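Gillholm Glove Drying Set: data card

Version 2
Maintained under the Gillholm household textiles project
Last revised: April

Summary

This card covers the Gillholm Glove Drying Set, a collection of pictures and notes on hanging work gloves from a clip hanger. The subject is the small indoor drying corner: a wooden rack, a clip hanger, cotton and knit gloves, and the gardening items that tend to be kept near them. The set contains 3,000 records. Each record holds one still picture and one row in the notes table.

The set was put together for people who write or check household instructions, and for anyone who needs pictures of limp, easily tangled items on small clips. Shirts, socks and towels are out of scope. They are covered by the Fanport set, which uses the same table layout and can be joined to this one on the item column.

Contents of the corner

The fixed pieces are a light wooden rack with a single top bar and a base, and a light blue plastic hanger with a metal hook. The hanger has small clips. Gloves are either on the clips or on the marble-patterned surface in front of the rack. A small tool with a wooden handle is kept on the same surface.

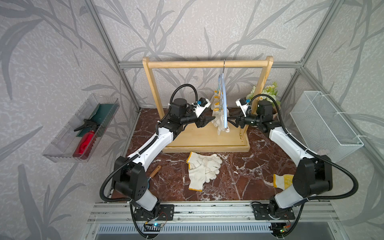 Should a glove hang by the cuff or by the fingers?
Hang it by the cuff if the fabric is thin and by the fingertips if the glove is heavily soaked. In this set the hang column records "cuff", "finger" or "unclear", and "unclear" is used whenever the clip hides the point of contact.

Item classes

glove_white_cotton: thin white glove, no coating, no colored edge.
glove_white_knit: thicker white knit glove with a yellow edge at the cuff. Usually handled as a pair.
glove_yellow: yellow glove with a pattern. The pattern is not coded.
hanger_clip: the light blue hanger together with its clips. Clips are not labeled one by one.
rack: uprights, bar and base as one item.
tool_hand: short hand tool with a wooden handle.
other: anything else in the corner, including plants, baskets, trays and bottles.

Left and right gloves are not told apart. Most of the cotton gloves fit either hand, and early attempts to label handedness gave poor agreement between annotators. The column was dropped in version 2.

Notes table

The table is a comma-separated file with one header row. Columns:

record: integer, unique.
item: one of the classes above. Where a picture holds several items, this is the main one.
place: "clip", "surface" or "partial". Partial means the item touches a clip and is also supported by something else.
hang: see the question above. Empty when place is "surface".
pair: "together", "split" or "single".
overlap: "none", "some" or "heavy". Refers to gloves lying on each other.
free_text: optional, up to 40 words.

Empty cells mean the value was not recorded. They should not be read as "none". Of the 3,000 rows, 737 have a free_text entry. These entries were written in plain English and have been checked for spelling only.

Collection

The corner was laid out by hand before each session, following a sheet that gave the starting place of every glove. Gloves were not ironed or flattened beyond what the sheet called for. Surrounding items such as the plant and the wall storage were allowed to stay, and their positions were not controlled.

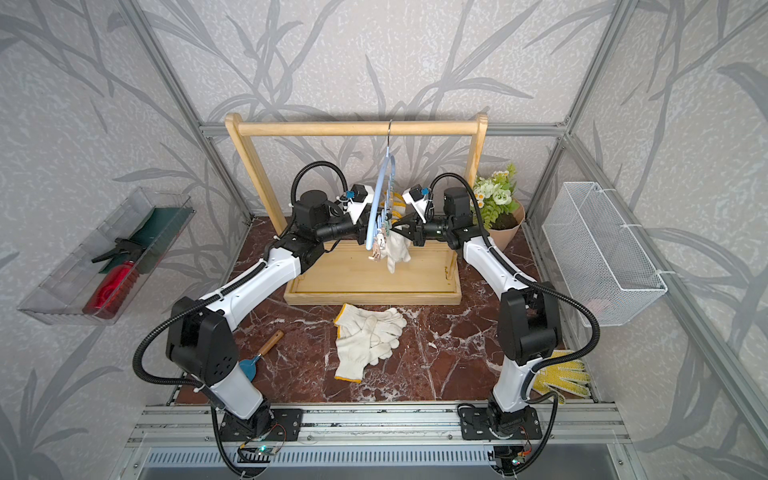

How far apart should gloves be on a clip hanger?
Leave one empty clip between neighbors where the hanger allows it. Air needs to reach the palm side, and two gloves sharing a clip dry slowly at the point where they are pressed together.

Moisture was not measured. A glove on the hanger may be wet, damp or fully dry, and the table makes no claim either way. Users who need drying times should look elsewhere. The free_text column sometimes mentions that a glove had been rinsed beforehand, but these remarks were optional and are too uneven to count.

Annotation

Each row was filled in by one annotator and read by a second. Disagreements on item and place were settled by discussion. Disagreements on overlap were settled by taking the higher value. The annotators worked from the Catacutan laundry guide, an internal document that defines "on the clip" as held with no other support. A copy is in the docs folder.

Known problems

White gloves lying in a heap are hard to separate, and the pair column is unreliable when overlap is "heavy".
Yellow gloves are underrepresented on the hanger compared with white ones.
The small clips vary in color, so color should not be used to find them.
Only one rack was used. Results may not carry over to folding racks or wall lines.
A few rows from version 1 use "floor" in place of "surface". The two values mean the same thing.

Files

pictures/: one file per record, named by record number.
notes.csv: the table.
docs/: labeling guide, layout sheets and a change log.
alico_split.txt: the suggested division into training and test records, prepared with the Alico splitting script. Records from the same session are always on the same side.

Terms of use

Free for research and teaching. Please keep this card with any copy of the files, and list changes to the class names in the change log. Corrections to single rows can be sent as a plain list of record numbers with the column and the proposed value.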